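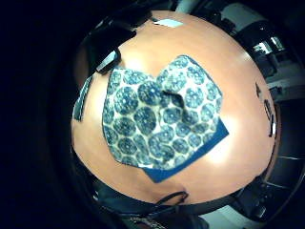
*Patterned cloth, folded, on the tabletop.*

Record each handling task by hand before Yip takes it over – five runs per task, one sheet per run.
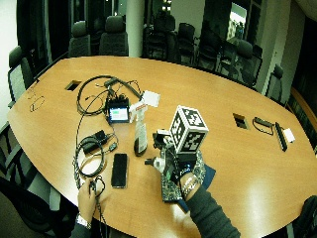

Hoi-yan Hsueh wants the job descriptions rewritten before the changeover, with the new checking duties listed.

Mark the steps that stay with staff.

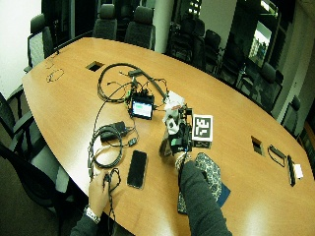
Who signs off a run? The person who did it.

File the sheets under Terkham.

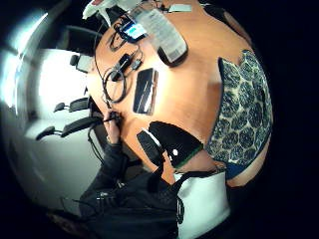
Cheng-en Yang would add a line for retraining: four hours per person, in paid time.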